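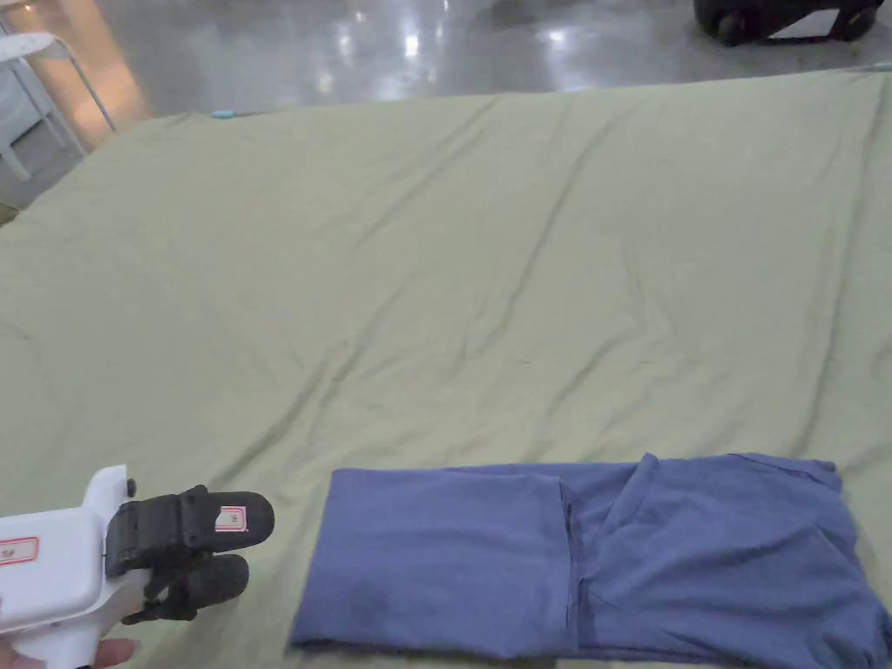

Stitine Pumps service desk — a short thread on mechanical seal leakage in centrifugal transfer pumps.

Most seal leaks reported to us in November began with dry running. The seal faces depend on a thin film of liquid. When the suction line is not fully vented, that film is lost and the faces overheat.

Before starting a Pladmont series pump, open the vent valve and keep it open until liquid flows without bubbles. Then turn the shaft by hand. It should move freely through a full turn.

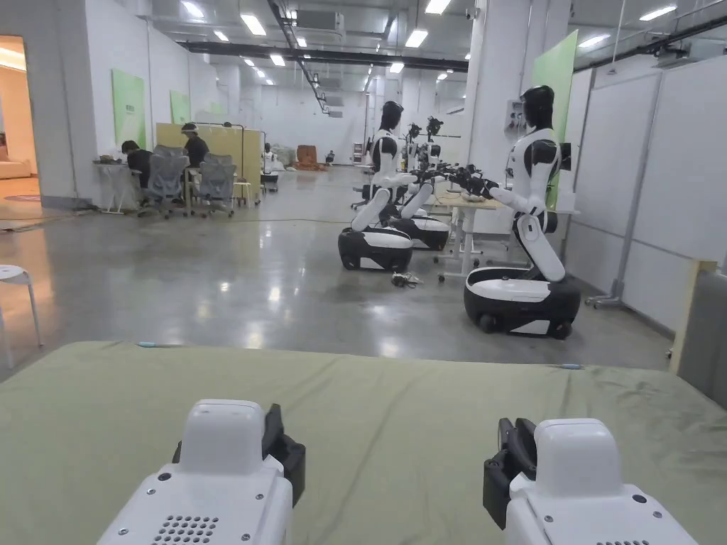

Page last changed: Sun 17 December

Of the 39 seals returned to our Menon workshop, 30 showed heat cracks on the hard face. Eight had swollen O-rings, a sign that the elastomer did not suit the liquid. One had been fitted with the spring compressed too far.

Users who change the pumped liquid should check the O-ring material first. A seal that served well in water may fail within seven days in a solvent.

Shaft alignment must be checked again once the pipework is bolted up — flange strain can move the casing after the coupling has been set.

Replacement seal kits for the Zullach range are supplied with both faces as a matched pair. Please do not fit a new face against a used one. Orders should quote the serial number on the pump nameplate.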